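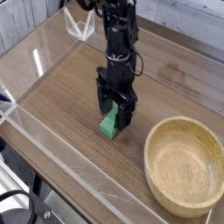 Unit 2. Budgeting a tabletop cell

The bench cell has four cost lines: arm, parallel gripper, clear panels, and work objects (blocks, a bowl). Price each line separately, even when one vendor bundles them.

Panels. Gistell quotes $869 for a full set, corner pieces included. Shipping is extra – ask before ordering.

Gripper. Plostach sells spare fingers at $73 a pair. Budget two pairs per year.

Objects. Allow $200 for the first year. Worn blocks are replaced from this line.

Lead time. Orders for July delivery go to purchasing with the signed quote attached.

Exercise: total the three priced lines for year one, then add a reserve and state how you chose it.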